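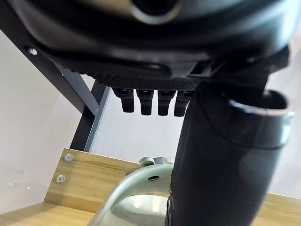 Review: Varela Work Rules Kit for two-arm robots
Written by Getsemaní Arellano
Rating: 4 of 5

I bought this kit in October for our small test room at Zolirside. We teach a two-arm robot to put shoes in order on a rack, and until then our safety rules were one sheet of paper on the door, which each person understood in a different way. The kit costs 2,531 pesos. In the box there are a printed book of rules, 14 plastic cards for the wall, a roll of floor tape and a pad of check sheets for the start of each session.

The book is the best part. The rules are short and every rule has one action only. For example: "Before the arms move, the operator says it aloud and waits for an answer." I have also used the Indis guide, and there the same matter takes almost a full page.

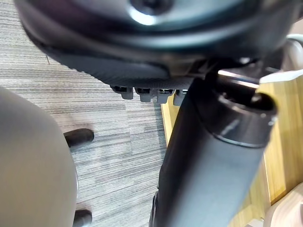
I like very much the chapter about wrist cameras. It asks you to look at the picture of each wrist camera before the start, and to write down if the fingers of the gripper are inside the view. It also asks that the operator does not decide about a free path from the wrist picture alone. A second view, from the head or from a person standing in the room, must agree. We had this discussion many times, and now it is a written rule.

The chapter about the floor is also useful. Cables should have a fixed way along the wall, and nobody may walk between the robot and the work when the power is on. The tape in the kit is for marking this zone. On our carpet the tape holds badly, and after a few sessions the corners go up. My colleague Fulgencio Tlapale changed it for cloth tape from Nornico and this stays well.

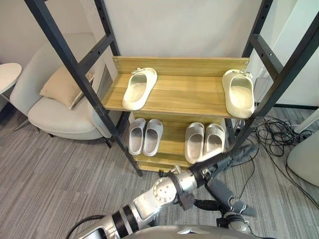
For work near furniture, the book gives a list of 21 points. Some of them I would not have thought of myself: check the screws of the furniture, note which edges an arm can touch, and decide before the session what the operator does if an object falls. The advice is to stop and let it lie until both arms are at rest. We follow this and the work is calmer.

What I don't like: the check sheets have room for one gripper only, so for two arms we fill in two sheets. The letters on the wall cards are too small to read from the operator's chair. And the book says very little about soft objects, for example foam sandals, which change their form when the fingers close. I wrote to Varela and they answered that a new page is in preparation.
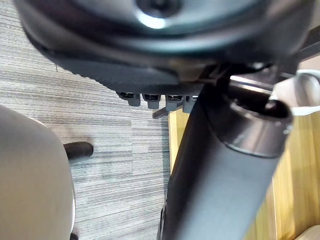
Wrist camera view with a gripper finger in the foreground, left.

I recommend the kit for small teams who don't have their own rules yet. If you already work with a full standard, buy only the book, it is sold separately.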